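Notes from the month I tried to get rid of my paper

October 2019

Typing this fast because I have to be out the door soon and if I don't post it now it'll sit in drafts with the other ones. 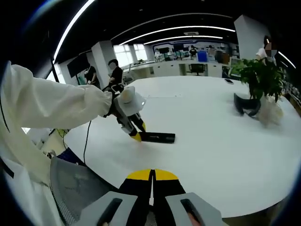

How it got this bad

So. Paper. We moved to Randdale in March and I told myself I would not bring the boxes. Brought the boxes. All of them. They went in the hall closet, then the closet wouldn't shut, then they went behind the sofa, and by summer I was hanging coats off a box marked TAXES + MISC + ??? in my own handwriting.

I don't come from tidy people. My mother kept the receipt for every appliance she ever bought, in a cookie tin, and when the washing machine died she couldn't find the one receipt. My dad kept nothing and got by on charm. I got the keeping from her and the not finding from him.

What finally pushed me was the car. The garage wanted the service record, I was sure I had it, I spent a whole evening on the floor and came up with a dentist's bill, a library card from two towns ago and a birthday card from Kenza Radwan that I had apparently never opened. There was a gift voucher in it. Expired. Sorry Kenza.

Anyway that was the evening I decided.

The rules I started with

I read two books about this and threw out most of what they said. One wants you to hold each thing and see how it makes you feel. It's a water bill. I know how it makes me feel.

Mine were simpler. One box at a time, box doesn't go back behind the sofa until it's empty. Everything goes in keep, scan or shred. No reading letters. No looking things up. Stop at 60 minutes even if I'm on a roll.

I broke the letters rule on day one. Of course I did. There was a whole run from Ysaline Pons from when she was living abroad and hated it, pages and pages, very funny, tiny handwriting going up the margins. Read every one sitting on a cold floor. My foot went to sleep. Didn't sort a thing that night.

The 60 minutes rule I kept though, and that's the one I'd tell anybody to steal. After an hour I start making bad decisions. Everything goes in keep. Or everything goes in shred, which is worse.

The shredder

Bought a cheap one first. Big mistake. It took a few sheets at a time, got hot, sulked, and had to rest for longer than it worked. I'd feed it, wait, feed it, wait. Strips all over the rug. The cat was thrilled.

Took it back and got a Baudry, the middle one in the range, which cost more than I wanted to spend and is so much better I got a bit emotional. Cross cut, decent bin, doesn't mind staples. It does mind those plastic window envelopes, so pull the windows out. I didn't, once. Spent a while with tweezers.

Loud, too. I was doing it after dinner until Florian Lemaire from downstairs came up, very polite, and asked if we were having work done. So now mornings only. He did say he had three boxes of his own if I felt like going into business. No Florian.

Scanning, or how I lost a week

This is where it went sideways. I had it in my head that I'd scan everything halfway important and then have no paper at all. Clean little folder on the computer. Very modern.

Two problems. One, it is SO slow on the flatbed. Lid up, page down, lid down, wait, lid up. Two, I started naming the files nicely. Then renaming them. Then I changed my mind about whether the year goes first and renamed the lot. I got to 200 pages and realized that most of them were things I'd have shredded if I'd only looked at them properly.

Baptiste Masson at work set me straight. He said to ask who is ever going to want to see it. If the answer is the tax office or a bank, scan it and keep the original. If it's you, in a nostalgic mood, scan it or don't. If you can't think of a single person, bin it. Took him as long to say that as it took the kettle to boil, and it saved me probably two more weeks.

Year goes first, by the way. I came back round to that. Year, month, who it's from, what it is. Then they sort themselves.

I also tried Sonov, the app, the phone one, for the small stuff like reciepts. It's fine. Good at straightening things out, bad at anything on shiny paper. It kept asking me to upgrade. I didn't upgrade.

Things I shouldn't have kept

Manual for a blender I no longer own. Manual for a different blender I no longer own. The box insert from a lamp.

Bank statements from an account closed before I met my husband.

Every page of notes from a bookkeeping course I dropped out of. I'd even highlighted them. Why did I highlight them.

Takeout menus, so many, from a neighborhood we don't live in. One place I know for a fact has closed and I still felt bad shredding it. They did a really good eggplant thing.

Envelopes. Just envelopes, opened and empty, tucked back in the pile as if they might be needed.

Things I'm glad I kept

The lease from my first apartment, with the rent on it. I showed my niece and she thought I was making it up.

A recipe for plum cake in my grandmother's writing, no quantities for anything, "enough flour". Now in a frame in the kitchen. Have tried to make it twice. Enough flour turned out to be more than I used.

Ysaline's letters, obviously. I asked her if she wanted them back and she said absolutely not, burn them, and then an hour later texted to say don't burn them.

And the service record. It was in the car. In the glove compartment. The entire time.

Where it all lives now

One filing box. Just the one! It's an Eltard, the gray kind with the handle, and it has hanging folders in it with labels I wrote in actual pen instead of spending an evening on a label maker. House, car, health, tax, work, school, and one called Odd for whatever doesn't fit. The books say never have a folder called Odd. I've got one and it's thin and I check it when I pay the bills.

Then a shoebox for the sentimental things. Lid has to close. If the lid doesn't close something has to come out. So far it closes, if you lean on it.

New mail gets opened standing up, next to the recycling. Doesn't sit down, doesn't go on the counter. That's been the hardest habit of the lot and I slipped last week, there's a small pile by the toaster as I write. I can see it. It's mostly a catalog.

I figure I got through roughly 3000 sheets all told, going by how many bags went down the stairs, and I'm not going to pretend I enjoyed it. My back hurt. I had paper dust up my nose. My husband, who was very supportive and did not lift a finger, has started opening the hall closet for no reason other than to show that it shuts.

A few questions I got

After the last post a couple of people wrote in so quickly:

Can you compost the shreds. Plain paper yes, I've been putting some in with the kitchen scraps and it seems happy. Not the glossy stuff.

How long do you keep tax papers. Depends where you live, please look up your own place and don't go by me. I kept more than I needed to and I sleep fine.

What about kids' drawings. I don't have any, ask somebody braver. Ysaline Texier (the other Ysaline, my sister in law, yes it's confusing at Christmas) takes a photo of each one, keeps her favorites from each school year and lets the kids choose one more. She says the kids always pick the worst one. She's got it down to a flat folder per kid and they seem to be growing up normal.

Is it worth paying one of those companies to come and shred it all. If I'd had the money on day one I'd have said yes. But I would have lost the plum cake, it was stuck to the back of a phone bill. So I don't know.

Next up is the photos. There are a lot of photos. Most of them aren't labeled and in at least one packet I don't recognise a soul, I think they gave me somebody else's at the drugstore and I just kept them. Might start after the holidays. Might not.

Ok, coat, keys, gone. If you've got a good way of dealing with old photo negatives leave it in the comments, I've got a whole envelope of them and no idea.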